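Robot Manipulation Laboratory
Handout 4: Comparing grippers for bin picking
Instructor: Senthil Iyer
Version of 30 July 2021

Before you come

Please read the safety sheet again, also if you were in the lab last week. The arm moves slowly in teach mode, but it is heavy, and slow is still enough to break a finger. One person holds the pendant and nobody else touches it. If you want to change roles, stop the arm first and say it aloud.

1. Purpose

In the lectures we treated grasping as a geometry problem: two contact points, friction cones, a force that closes. In a metal bin the geometry is the smaller part of the trouble. The object lies near a wall, the finger has some thickness, and the wrist carries cables which also need space. In this exercise you compare two grippers on the same bin with the same objects, and you write down how each one fails.

2. The two grippers

Gripper A is the parallel one with metal fingers, which we call Curnero after the student project it came from. Its force is set in the controller. Leave it at the value which is already there.

Gripper B is the suction tool, called Pritdale on the cabinet label. It has one cup. It needs the air line, so check the valve before you blame the software.

Both use the same flange plate. The change takes four screws and should be done with the arm in the service position. After each change load the correct tool file. In November a group forgot this, and the arm believed that the tool was 47 mm shorter than it was. The bin has still a dent from it.

3. Procedure

Place the objects by hand in the positions on your group's sheet. Do not improve the positions because a grasp looks difficult; difficult grasps are the reason for the sheet.

For each object make 3 attempts with gripper A, then change the tool and make 3 attempts with gripper B. Return the object to its position after every attempt. An attempt counts as successful if the object is lifted clear of the rear ridge and held for 1000 ms. Write every attempt in the table, also the ones you think were your own mistake.

Use these codes:
S success
C collision with wall or floor, or stop by the force limit
L object lifted, then lost
N no contact or no vacuum
K cable touches an object or the bin

Code K is new this year. Earlier groups put these cases under C and afterwards we could not separate them.

4. What to look at

Approach angle. A vertical approach is simple to program, but close to a sloping side it often puts one finger in the wall. Try a tilt of the wrist and note the angle from the pendant.

Finger depth. For gripper A, one finger may arrive low beside the object while the other is still over its edge. If you close in this position, you push the object and do not grip it. Open, move, try again, and count it as a new attempt.

Cables. Follow the whole bundle with your eyes when the wrist turns, before you allow the full rotation. 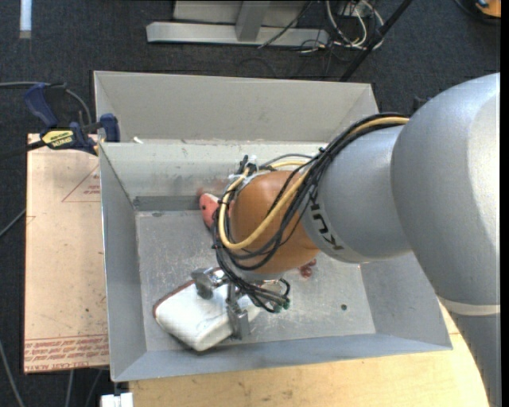
Fig. 1. Gripper A over a white object in the bin. The right finger reaches down close to the floor, the left is over the object's upper edge. Note the cable bundle looped around the orange-brown wrist.

Surface. Soft or patterned covers leak air under the cup. Shiny round objects are easy for the cup and hard for flat fingers, if they can roll.

5. Report

Two pages for each group, plus the table. Compare the grippers by failure code and not only by success rate. Say which one you would choose for this bin, and for which object you would change your choice. Those who took the course with Dr. Nasrallah can use her grasp quality measure, but please define it in the text.

The raw log goes in the Trerketti folder, named with your group number. Do not edit the log after the session.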